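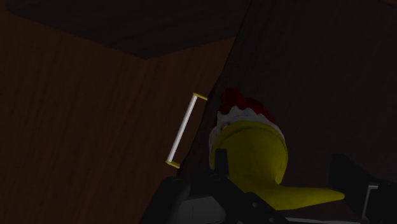
Simulator view from the gripper, with the figurine between the fingers and the panel handle to the left.

Student Programs > Robotics > Simulation Unit > Task 2: Lining Up a Grasp

Task 2: Lining Up a Grasp

This guide is for students enrolled in the Wornham robotics program at Dolden Secondary. It assumes that Task 1 has been signed off and that each pair can open the simulator, load a saved start position and move the arm with the keyboard.

Before you start

Log in at an even-numbered workstation and open the project folder named Akl. Load start position 804. Do not edit the original file. Save a copy under both partners' surnames and work only in that copy.

Step 1. Set the view
Switch to the gripper camera. Both black fingers should be visible at the bottom of the window, with the red, white and yellow figurine beyond them. If only one finger appears, reset the wrist and load the position again.

Step 2. Choose the contact points
The figurine is not symmetrical. The yellow part is rounded on one side and tapers to a long tip on the other. Decide where each finger should meet it and write this in the logbook before moving the arm. Partners who disagree should record both choices and try each in turn.

Step 3. Check for obstacles
The white handle on the brown panel stands close to the figurine. Rotate the wrist in small steps and switch to the side view after each one. A collision with the handle or the panel ends the attempt.

Step 4. Close and lift
Reduce the closing speed to 200 on the control scale. Close the fingers until the contact indicator lights, pause, then raise the arm. Record the result, including any slip.

Step 5. Write up the attempt
Give the start position, the wrist angle and the outcome. The written account must not exceed 200 words. Screen captures may be attached but are not marked.

Assessment

Each pair submits two attempts, and the second must change one setting only. An unsuccessful grasp can receive full marks if the logbook explains the change and what followed. Work is marked by Imad Abou Jaoude. Requests for extra lab time go to Fadi Qaisi before the end of August.

Pairs chosen for the Jukuvthorpe meet will repeat this task under competition rules, which are issued separately.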